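House Rules for a Counter Robot (Ignore the Brochure)
Kitchen & Counter Tips
Updated 2026-03-06

Every company selling a robot arm for the home now has a "safety standard." Deller has one, Flaler has one, and Flultar's comes with a badge you can stick on the fridge. I've read all of them. Most of what's in there protects the company, and a good part of the rest was written by people who picture a kitchen as a clean white table with one apple on it.

So these are the rules I'd use. They come from watching arms work on ordinary counters, and from two women who know more than I do: Glenys Mathias, who spent years setting up packing lines, and Aušra Butkienė, who teaches home safety classes and has no patience for gadgets of any kind. They disagree on plenty. Where they do, I'll say so.

Read the stop section first

The Deller manual is 145 pages long. The part on stopping the arm in a hurry is on one of them, near the back, after the warranty. Find that page in whatever manual you have, print it, and tape it inside a cabinet door at eye level.

Then press the stop. Press it with the arm holding something soft, like a folded dish towel. Some grippers open when they're stopped and some stay shut, and you want to know which kind you have before there's a glass in it. The Flaler papers say "the gripper will assume a safe state." That sentence told me nothing, and I wrote to ask. The reply quoted the sentence back.

If your stop is only on a phone, I'd say you don't have a stop. Glenys is firmer about this than I am and would send the thing back.

Mark the reach on the counter

Companies print a reach number. They measure it from the base to the end of the arm, usually with the gripper closed and nothing in it. Put a long spoon in there and the number is wrong.

Do it with painter's tape. Move the arm by hand or at its slowest setting, stretched out as far as it will go, holding the longest thing it will ever be asked to hold. Tape that line. Add 8 inches and tape a second line. People stay behind the second one while it's moving, and so do elbows, pets and the cup of coffee you forgot you put down.

Aušra thinks tape is silly because everyone stops seeing it after a week. She may be right. Change the color once in a while.

Treat the sink as its own zone

The marketing videos love a sink. I don't. A faucet is tall, hard, bolted down and shiny, and a shiny curved thing is a poor target for a lot of camera systems. Add cutting boards leaning close by and you have a tight gap with something solid on either side of it.

My rules for working next to a faucet:

Turn the spout to the same position every time, and check it before each run. If a person used the sink, assume it moved.

Keep the arm at its slow setting anywhere near the handle. A bumped handle can mean running water, and few of these arms are sealed the way you'd hope. "Splash resistant" in the Flultar booklet turned out to cover the base and leave out the wrist.

Lay boards flat or take them away. A board stood on edge can go over from a light tap, and it will take the soap with it.

Don't trust the wrist camera while the wrist is swinging. Things up close smear into a blur when it moves, wood especially. Let the arm come to a stop, look, and then go on. Some models have a setting for this and call it "settle" or "pause to view." Turn it on, even though it makes everything slower. The dishes can wait.

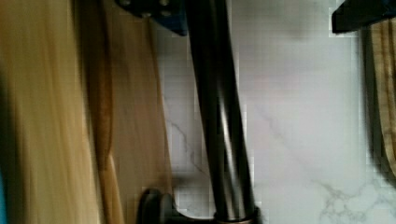 Clear less than they tell you to, but clear the right things

The brochure answer to a crowded counter is to empty it. Fine, if you have a second kitchen. The rest of us keep a toaster out, and mugs, and cereal, and the paper towels. A standard that only works on a bare counter is a standard for showrooms.

I sort by what happens if it gets hit.

Glass leaves the reach area. A French press is thin, tall and top-heavy once the plunger is up, and I wouldn't let an arm pass over one. Same with glass canisters, full or empty.

Heat gets unplugged. A toaster oven or a toaster should be off at the wall during any run that goes near it. After you've cooked in one, wait 30 minutes before you start the arm. I once left a towel folded on top of a toaster oven and got a lecture from Aušra that I can still recite. Towels go on a hook. That one has nothing to do with robots, and she'd want it in here anyway.

Stacks come down. Two nested mugs look stable to you and may look like one odd mug to the software. Put them side by side or put them away.

Light stuff can stay. Cereal boxes, plastic bottles, the paper towel roll. If they get knocked over you've lost nothing, and it's useful to learn that the arm clips things before it clips something that matters.

Practice with fakes

This is the one piece of advice from the industry side I'd pass on without complaint. Use a wooden slice of toast before you use bread. Wood doesn't crumble into the slots, doesn't burn if you forgot to pull the plug (you shouldn't have forgotten), and comes out the same size every time, so if the grip is off you know the grip is off.

The catch is that passing with a fake proves less than the seller would like. Hunt's demo sheet claims 200 clean runs with wooden pieces and then calls the arm "breakfast ready." Real bread bends. It has a crust on the outside and not much on the inside, and a squeeze that holds wood nicely will leave two dents in a slice of white. Use the fakes to check where the arm goes. Use old food to check how hard it grabs. Keep those two questions apart in your notes.

And put the fakes somewhere they can't be toasted by a sleepy person.

Drawers: check the pull before the speed

A small organizer box with a long bar handle is the kind of drawer an arm can manage, and even so, I'd be picky about it.

Fix the box down. A light wooden box will slide toward the arm before the drawer opens. Grippy shelf liner works, museum putty works better.

Take everything off the top. A cup and a canister sitting up there will ride along with every tug. The Flaler guide has a whole page about handle shapes and no mention of what's on top of the box.

Nothing sharp inside. Teabags, sugar packets, measuring spoons, fine. Glenys would allow a peeler. I wouldn't, and neither would Aušra.

Open with the fingers coming straight at the handle if your model allows it. If it has to reach down from above, watch the first several pulls from the side with your hand on the stop. The drawer should come out level. If the front lifts, the arm is prying, and one day the handle will come off in its grip.

Look at the cables too. Where they hang in loops along the arm, they need enough slack to bend and not so much that they can hook a mug or a bottle on the way past. Run the whole path once at slow speed and watch only the cables. It's dull. Do it again whenever you move anything taller than a mug.

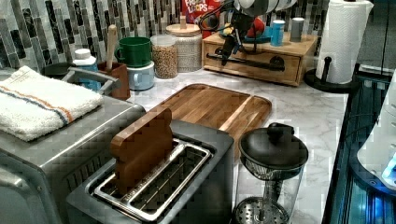
Food rules don't change because a machine did it

I get tired of the word "hygienic" on the side of these boxes. A gripper that has touched a sponge and then touches bread has done what a dirty hand does.

Find out if the fingertips come off. If they do, wash them like a spoon. If they don't, wipe them with hot soapy water on a cloth, then a clean damp cloth, and dry them. No sprays aimed at the joints.

Keep one set of tips for food and one for everything else. A spare set from Deller costs more than it should. Still cheaper than a stomach bug.

No raw meat. I don't care what the app offers.

Who's allowed to start it

One adult starts it, and that adult stays in the room. Scheduled runs at night are a feature on nearly every model and I'd turn them off the day you plug it in. Glenys says a well-fenced machine can run alone, and on a packing line I'm sure that's so. A kitchen has no fence.

Tie back hair, push up loose sleeves, take off the long necklace. Kids watch from behind the second tape line or from the doorway. If someone walks in talking to you, stop the arm and then talk.

Write down the near misses

Keep a cheap notebook in the drawer under the phone charger. When the arm clips something, drops something, or goes somewhere you didn't expect, write what it was doing and what was on the counter. Don't bother with a star rating.

I started mine in November. The entries for the sink run longer than all the others put together, and that's why the sink section on this page is as grumpy as it is. If you have a run of good days, leave the tape down anyway.

About those badges

A badge from the maker means the maker approved of itself. Before you pay extra for one, ask who did the testing, on what kind of counter, and whether you can read the report. Flultar sent me a brochure. Hunt said the report was being revised. Deller did send theirs, to be fair to them, and the test counter had an apple on it.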